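About Us

Rondberg Suture Lab teaches stitching. Our students are surgical residents, operating room nurses, and practicing surgeons who want more time on needle work than their schedules usually give them. Dolores Achterberg started the lab in January with one rented room on Tillman Street and a borrowed cabinet of thread. We now have 34 benches and teach 600 students a year.

Most of our teaching time goes to small things: where to hold the needle, how to turn the wrist so the needle follows its own curve, how much thread to leave before tying. A curved needle gripped in the wrong spot will twist in the jaws, and the stitch comes out crooked. Beginners spend their first session loading the needle, setting it down, and loading it again.
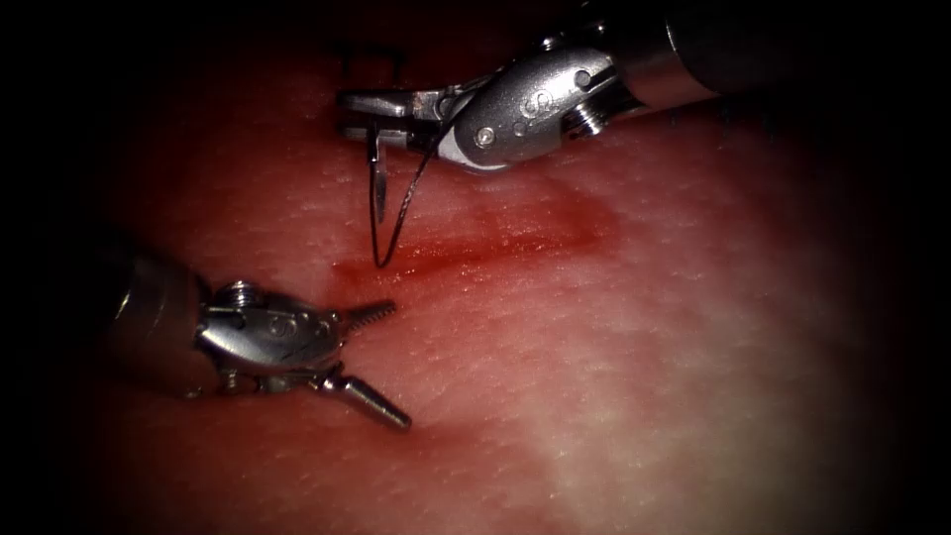

The second session is about tissue. Students learn to enter at the right angle and to use the other hand to steady the edge without crushing it. We keep the groups small and the instructors stay at the benches — there is very little lecturing.

Our basic course, Emar, has no entrance requirement beyond a clinical license or a residency place. The advanced course, Stidska, covers running stitches and knots in tight spaces. It takes 400 students a year and usually has a waiting list.

We sort and check our own instruments. Worn needle drivers are pulled from the benches, since a loose grip teaches bad habits. Used needles are counted back in after each session.

The lab is open to visitors by appointment.

Comments

R. Pell: Took Emar last spring. Slow start but my knots are a lot better now.

nightshift_rn: Do you still run evening groups?

Gail: Parking is behind the building, not on Tillman. Took me two tries.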